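In Praise of the Crooked Sign
Danai Tzavaras
30th December

The bakery on our corner has a new sign. It says Justine in thin gray lowercase on a slightly different gray, and after dark it glows the way a dentist's waiting room glows. I know what it cost, as the owner told me while I was trying to pay for a loaf of rye. It cost $2,189, installed. I said it looked very professional and she looked at me as if I had insulted her mother.

The old sign was painted on a board. The J was enormous. Whoever painted it had started out with great confidence and then seen the right-hand side of the board coming up fast, so that the last three letters were packed in like passengers on the final bus out of town. You could read it from two blocks away. You could also tell that a person had stood on a ladder and had a bad afternoon there.

I miss it, and I have been trying to work out whether this is a real opinion or just my age. I've decided it's a real opinion. What follows is the case.

Tretuvlow used to be a town of terrible signs. The shoe repair had a boot on it that looked like a map of somewhere. The tire place had run out of the letter R at some point and used an upside-down something else. Vondráček, the hardware store, had its name up in individual metal letters and had lost the little mark over the second-to-last one, so for years there was a small black hole up there where an accent should be, and people gave directions by it. Then the downtown got what was called a refresh. There was a sign code, which I read, all of it, in one sitting, with a sandwich. It spends a page and a half on what it calls "visual noise." It permits five typefaces. Four of them are the same typeface.

The result is that I now walk past the place I'm going. I did it with the eye doctor, which made for an awkward conversation about why I was there. Every storefront has the same hushed little name in the same spot over the door, and they could all be selling candles. Some of them are selling candles. The tire place looks like it sells candles.

I'm told this is what people want. I doubt it. I think it is what people want on a laptop, in a slide, where you see the whole block from the air in permanent June and there are two slim women walking a greyhound. On the sidewalk in the rain, with a bag, what you want is a big ugly word telling you where the shoes are.

The handmade sign gives you information the good one can't. It tells you how many people work in the place (one) and whether they planned ahead (no). It tells you what they thought mattered. I once saw a notice in a laundromat where the word NOT was four times the height of everything near it, and I never found out what I was not supposed to do, because the rest had faded, but I didn't do it. A printed notice in a polite font would have been ignored by me and by everybody I'm related to.

It also ages better. The plain gray sign looks perfect the day it goes up and a little worse every day after that, and the first time a bulb goes you've got Just ne and the whole effect is ruined. The painted board was never perfect, so it had nowhere to fall from. Sun did it no harm. A pigeon lived behind the J for most of my thirties.
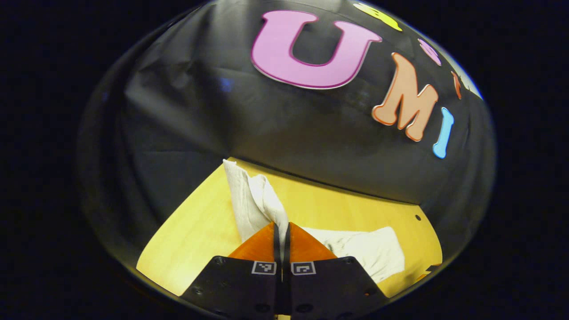
Fereshteh Hassanpour wrote to me, after I grumbled about all this in an earlier column, that I was being sentimental at other people's expense. Her points were good, so I'll give them room. She said it is very easy to love a wobbly sign when your rent doesn't depend on it. She said that when her family opened their first shop, people read the hand lettering out front as a warning about the food, and that the same lettering on somebody else's shop three doors down got called charming in the paper. The day they put up a real sign, the lunch trade picked up. "You like it crooked because you already trust us," she wrote. "Strangers don't."

I thought about that for longer than I wanted to. She's right about who gets to be crooked. A place run by a bearded man with a trust fund can scrawl its hours on a paper bag and win an award for it. A place run by somebody with an accent has to look as if it has a legal department. I have no answer to this, beyond noticing that a code making everyone look like they have a legal department hasn't fixed it either. It has only moved the entry fee up to $2,189, and I know of at least 2 businesses on the east side of the square that took their old signs down to comply and have had nothing over the door since October. They're open. You have to know.

And I'll admit there's a kind of crookedness I can't stand, and that's the fake kind. You can now buy a typeface that wobbles. There is a sandwich chain in Rikari whose chalkboards are printed at a plant, smudges and all, with the same smudge on the soup in every branch. I checked the soup in three of them. When I pointed this out to the young man at the register he rubbed the smudge with his thumb, and it stayed where it was, and we both felt a bit lonely.

So my proposal is modest. Keep the code, if the town needs something to keep in a binder. Cut the part about noise. Cut the part about typefaces and let people use what they have, including what's left over from the last thing they made. Keep the rule about nothing falling on pedestrians, which I support. Drop the permit fee for anything you painted yourself, and if the letters get small toward the end, let them get small.

Wissam Abu Hammour, my neighbor, has read a draft of this and says that I have terrible handwriting and a personal stake. Both true. He also pointed out that my own mailbox has had a tasteful set of matching brass numbers on it for years. They came with the house. I went out this morning to see about making one of them crooked and found that the bottom screw on the 5 has been missing for some time, and that the 5 swings if you touch it, so I'm leaving it as it is until the mail carrier complains.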